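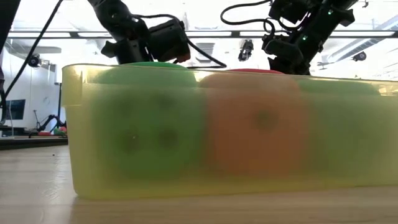
Figure 2.1 Soft objects in a translucent yellow bin.

Chapter 2
Finding the Right Price for a New Product

After you study this chapter, you should be able to explain why a low first price can hurt a product, describe two common ways to set a first price, and read a simple price test.

Opening case: Zedard

When Songül Bozkurt started her small company, Zedard, she had one product, a kitchen timer with the name Polat. She knew well what it cost to make. What she did not know was how much a customer would pay for it. She looked at the shops near her office, took the lowest price she found, and went a little under it.

The first weeks were quiet. Visitors came to the product page, read it, and left. In June she asked some of them for the reason, and the answers surprised her. Several people wrote that the timer looked good but the price made them afraid it would break soon. They bought a more expensive one from Lalance, a competitor.

Bozkurt then made a test. She showed the old price to 990 visitors and a higher price to 1,000 other visitors. Everything else on the page stayed the same. From the second group, 256 people put the timer in the cart. The first group gave a clearly smaller number. We will come back to her full results in Section 2.4, where you will also see how many of these carts became real orders.

2.1 What a price says

A price is a number, but for the buyer it is also a message. Before a person has held a product, he or she has few signs of its quality. The price is one of these signs, together with the package, the brand name and the opinions of other buyers. This effect is strongest for new products. For a product which people buy every week, such as salt, it is much weaker.

In this chapter we call this the signal effect of price. Please note that it does not work without limits. If the price goes up and the product does not keep its promise, customers send it back, and they tell others.

Key terms in this section: signal effect, reference price, first price.

Before you continue, write down the last thing you bought from a brand you did not know. Which price did you expect, and where did this expectation come from? Keep your notes for the exercise at the end of Section 2.2.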